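Notebook, Bikthorpe residency study – April

Started 9:15. Coded the rest of the evening reflection logs from the second group of residents. Jayanthi had done the first pass, so I only looked at the entries where we disagreed. There were 22. Most of them come down to whether "sitting with" a patient counts as practice or as work. I marked them as both for now and left a note in the codebook.

Word count on the sabbatical essays: Merrick 3000, Fairweather 1105. Huia says hers is a draft and more is coming after the silent week. Jarrah's is finished but has no references yet.

Called Lorraine Bright about the Vellcombe stipends. Five places next year, same as this year. She wants one held for someone from law or journalism, and I said we would need the wording before the call goes out. 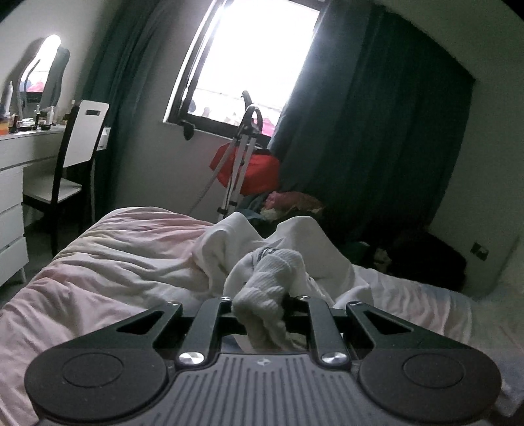 Then the interview schedule. The old one opens with training history and people give us their résumé for ten minutes. Tried moving the question about daily practice to the front and read it aloud to Lorraine W. She thought it was too abrupt – suggested asking what they did this morning before anything else. Changed it. Training history is now question 5.

Consent form still says "retreatants" in two places. Should be "resident scholars."

To do:
Jayanthi to recode logs from the first group with the new note
Ask Jarrah for references
Send Huia the style sheet
Check whether the library room is free for the afternoon seminar

Stopped 4:40. Transcripts backed up, paper logs back in the cabinet.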